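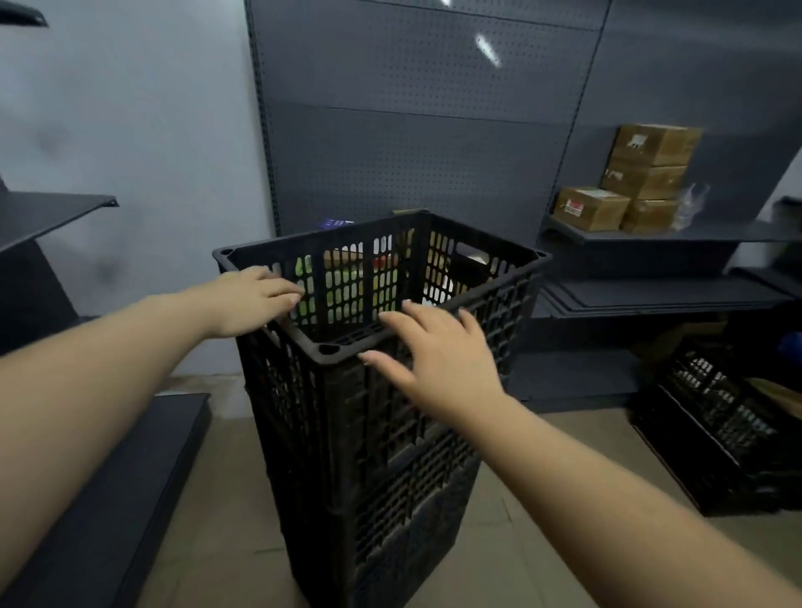
Figure 5.1 Both hands on the rim of the top crate of a stack, seen from the head-mounted camera. Godham set.

Chapter 5
Gathering Examples

5.1 What counts as an example

The learning methods in Chapter 4 took the training set as given. This chapter deals with how such a set is made. We use one body of recordings throughout, the Godham set, in which people handle stacking crates in a storage area while wearing a camera on the head. The set was planned by Tahira Mohmand and Normunds Vaher for the Brumel controller, a two-armed system whose task was to pick up, carry and restack crates.

An example, in the sense used here, is a stretch of recording with a start, an end and a label. The start is the first image in which a hand is moving towards the crate. The end is the first image in which both hands have let go. The label names the action and, where it applies, the crate's starting place and its final place. A recording that lacks any of these parts may be kept, but it is not an example and must not be counted as one.

The Godham set holds more than 3000 examples, made by 18 people. Each person worked through 3 layouts of the same area, and each layout was recorded in 3 sessions. The people were told which crate to move and where to put it. They were not told how to hold it. Vaher's first plan fixed the grip as well, and it was dropped in April after a trial in which the controller failed whenever a crate stood at an angle that the fixed grip did not suit.

5.2 Sources of variation

Variation in a set may be wanted or unwanted. Wanted variation covers the conditions the system will meet in use: the height of the stack, the turn of the crate, the goods and shelving nearby, the light. Unwanted variation comes from the recording itself, such as a camera that has slipped between sessions. The two are easily confused when a set is examined only through its totals.

Grip is a useful case. A crate of the kind used at Godham can be taken by its handle openings at the short ends or by the long rims. In Figure 5.2 the long rims are held, with the right hand placed slightly lower than the left. A rule that accepted only level, matching grips would reject this example, and the controller would then have no record of how people carry a crate with their hands out of line.

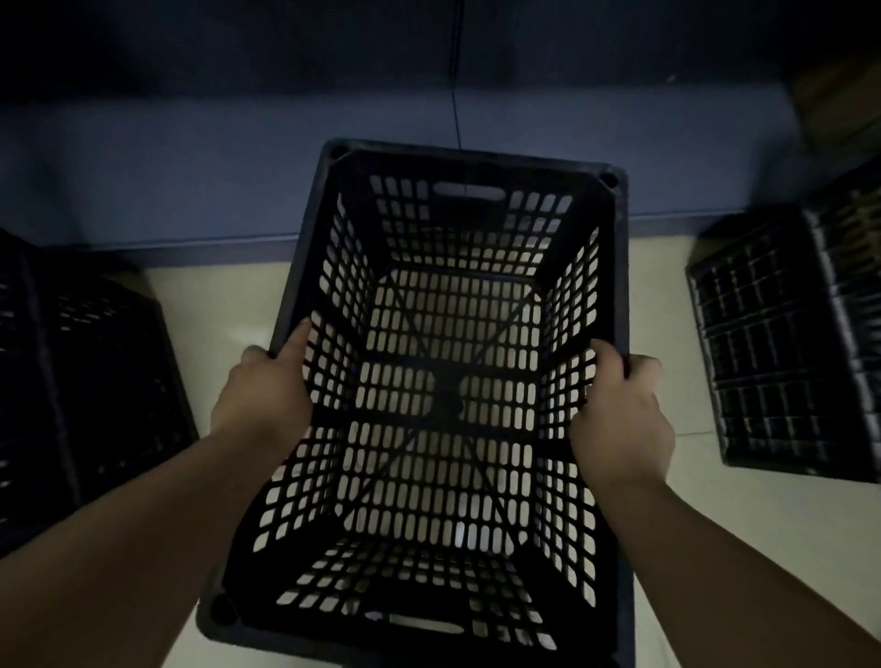

Figure 5.2 A crate held by its long rims, with further crates on the floor to either side.

5.3 Labelling

Labels were added after recording by two readers working apart. Where they disagreed on the start or end of an example, a third reader, Renato Macaraeg, set the boundary. Section 5.4 gives the method used to measure agreement, and the exercises at the end of the chapter apply it to a small part of the set.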